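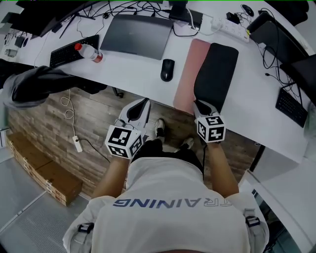

**Session 3: Reading an endurance event's claims about itself**

Notes for the Monday group. Readings are the Skernance race manual and Siobhán Duggan's piece on finish rates.

**1. What "hard" is supposed to mean**

Most obstacle and endurance events sell difficulty. The Skernance 40 calls itself "brutal" four times on its entry page. Brutal compared to what? The course is 40 miles with 13 obstacle stations, and those are the only numbers the organizers print. There's no elevation profile. Cutoff times are "announced on the day."

Duggan's point is that a low finish rate tells you very little alone. It can come from:

- a hard course
- tight cutoffs
- a lot of undertrained people at the start
- counting no-shows as dropouts (check this first)

The Erkodlow Winter Loop did the last one for years. Its famous finish rate included everyone who paid a deposit. I still see it quoted as proof that the race is harder than Skinwood. Maybe it is. The figure can't show that.

**2. The mental toughness problem**

Race directors like to say the mind quits before the body. Try to write down what result would prove that wrong. If a runner stops with a torn calf, that's the body. If she stops and the medic finds nothing, it gets filed as the mind, when it could just as easily be low blood sugar, bad sleep or a sensible decision.

Daithí Nic Aodha's counterargument is in the packet. He thinks experienced racers do pace better under uncertainty, and he has the split times from Segura to back it up. I find the splits convincing and the explanation less so. People who have done the race before also know where the water is.

**3. Training plans**

The 14-week plan in the manual has no source. Look at weeks 9 to 11, where the carrying work doubles while the long run also goes up. I asked where this came from and was told it was "what our finishers do." Which finishers, and what happened to the people who followed it and never made it to July?

**For next time**

Pick one event that isn't in the packet. Find its published finish rate and work out who was in the denominator. If you can't, say so and describe what you'd need to ask. One page is plenty. Please don't send me the promo video.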